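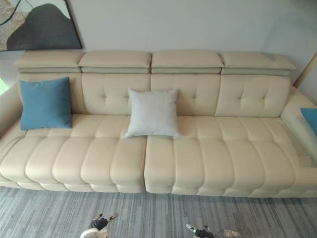 Cream leather sofa, 4 headrests, right end one is the problem

Ticket 1915 - Famurmont Furniture Help
Opened 02/04/2011
Product: Stovine sofa, cream leather, adjustable headrests
Status: open

Customer note:
Headrest on the far right wont stay put. Tilt it up, click, let go, drops back down. Other three fine. Also looks like it sticks out past the end of the backrest, the left one doesn't do that on mine. Is it on crooked or is it ment to be like that? Delivered in July by the Cudthorpe depot, worked OK till last week. Leather fine, no tears, seat fine.

Reply 1:
Thanks for the photo. Please try a reset. Pull headrest all the way forward till it stops, push flat, then raise one click at a time. Don't force it. Take the throw cushions off first so you can see the gap underneath.

Customer:
Did that, 8 times. Holds on first click, slips on second. Faint grinding noise. Nothing stuck in the gap that I can see, ran a butter knife wrapped in a cloth along it. Got a few crumbs.

Reply 2:
Sounds like a worn ratchet. Overhang could be a loose bracket, can't tell from the front. Need a pic of the back of the sofa, right end, and the number on the label underneath.

Customer:
Label says Majali 112, rest is rubbed off. Back pic tomorow, sofa's against the wall and I need someone on the other end to shift it.

Log: hinge pair requested, right side. Waiting on back photo before shipping.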